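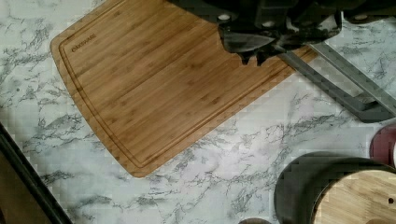

## Getting a bamboo board back in shape

I love a bamboo cutting board! It's light enough to grab with one hand, it's kinder to knives than glass, and with a juice groove around the edge you can slice a ripe tomato without mopping the counter. It does dry out, though, and by the end of December mine always looks thirsty. Every year between the holidays I give all the boards in the house a proper going-over, and I look forward to it more than is reasonable.

### The everyday wash

- Hot water, a drop of dish soap, a soft sponge. Wash both sides, even if you only used one.
- Run a fingertip wrapped in the sponge all the way along the groove. Corners too! Garlic loves corners.
- Never the dishwasher, and never a soak in the sink. Bamboo boards are made of glued strips, and long hot water opens the seams.
- Dry with a towel, then stand it on its long edge overnight.

### Stains and smells

For beets, turmeric and berries, sprinkle on coarse salt, cut a lemon in half and scrub with the cut side, going with the grain. Leave it five minutes, rinse, dry. Onion smell needs a paste of baking soda and water, and an old toothbrush is the best tool I know for pushing it into a juice groove or around engraved lettering (go easy on the lettering).

Flor Llanos wrote in after the May page to say she uses plain white vinegar on a cloth, half and half with water, and follows it with a rinse. I tried it on my fish board and I'm a convert.

### Oiling

1. Start with a board that has been dry for a full day. 12 hours is the least I'd accept.
2. If the surface feels fuzzy, rub it lightly with 320 grit paper along the grain and wipe off the dust.
3. Warm a little food-grade mineral oil by standing the bottle in a mug of hot water. It spreads so much better!
4. Pour a puddle the size of a half dollar in the middle and work it outward with a lint-free cloth. Do the groove, the edges and the back.
5. Leave it standing overnight, then wipe off whatever hasn't gone in.
6. Still pale in patches? Go again.

Skip olive oil and sunflower oil. They go sticky and then rancid, and you'll be smelling it for weeks.

If you like a silkier finish, rub in a board cream with beeswax once the oil is in. I've been using the one from Betancur, and a small tin has lasted me ages.

### While you're at it: the counter underneath

Pale marble-look counters show every ring, so I lift the board and wipe under it after each use. Juice that creeps underneath is the usual culprit. On real marble, keep the lemon and vinegar well away, as both will etch it, and do your scrubbing in the sink. Dish soap and a soft cloth are plenty.

A damp dish towel folded flat under the board stops it sliding. Rezaul Begum prefers a square of rubber shelf liner, which can be rinsed and used again, and that's what lives in my drawer now.

### When to let one go

Deep cuts that hold food after scrubbing, a split running through from one side to the other, or a wobble you can't flatten. Shallow knife marks are fine and can be sanded. My oldest board is retired from food and has a second life under the houseplants.

Page updated 2023-12-29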